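**Progress report to the Zovomero Fund: youth basketball in Koltville**
June 2020

Dear Jayanthi Suvarna,

I send you the second report on our girls' and boys' basketball program, which your fund supports from April of last year. I try to follow the order of your form, but I put the budget at the end, as we agreed by phone.

### Players and training

At the close of the winter season we had 60 players registered, from the ages of ten to seventeen. The older girls' team has 14 players, and this is the first time that we can play five against five in training without borrowing from the boys. They finished fourth in the district league. The last two games, both against Pretby, were not played, and the league decided to keep the table as it was.

All indoor training stopped in the spring. Our coach, Nhyira Amegashie, prepared a weekly plan for home: ball handling, footwork, jumping rope and one game film to watch and discuss by video call. Attendance in these calls was good for the first month and then became lower, mostly among the youngest boys. We did not find a good solution for this. The older players continued well, and two of them now help to lead the warm-up for the small ones.

Many families have little space. We told the players to use whatever room they have, and to do the ball handling sitting down if the neighbors below complain.

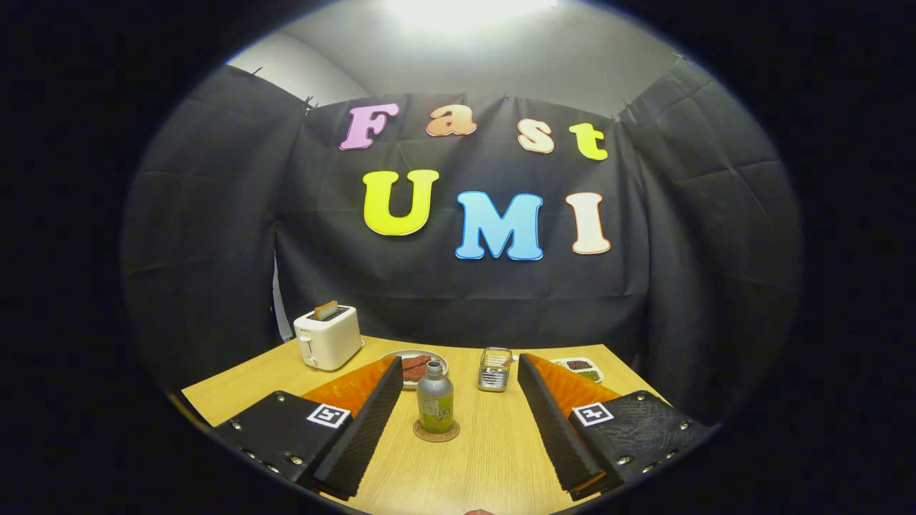
*Tabletop with kitchen objects and foam letters on black fabric.*

### Outdoor sessions

The town gave us permission to use the two outdoor courts at the Demirtaş school. We train there in small groups, each player with his or her own ball. Only shooting and individual work is allowed for now, no contact. One of the rims was bent and we asked for a repair, which is not yet done, so for the moment everybody shoots at three baskets.

### College and scholarship advice

In your last letter you asked about this part. Two players of the older girls' team would like to play in college. Coach Amegashie helped them to cut short videos from their league games and to write to coaches by themselves. One has received an answer with questions about her grades. There is no offer, and I do not want to promise one in this report.

### Budget

From the spring part of the grant we spent 1,644 dollars on balls, cones and jump ropes. The league returned 225 dollars of entry fees for the games that were canceled. We ask to move this amount to the rent of the gym in the fall, if the gym is open. If you prefer that we send it back, please tell me and I will arrange it.

The receipts are in the attached folder. The list of players is sent separately, without addresses, as you requested.

With kind regards,
Program office, Koltville Youth Basketball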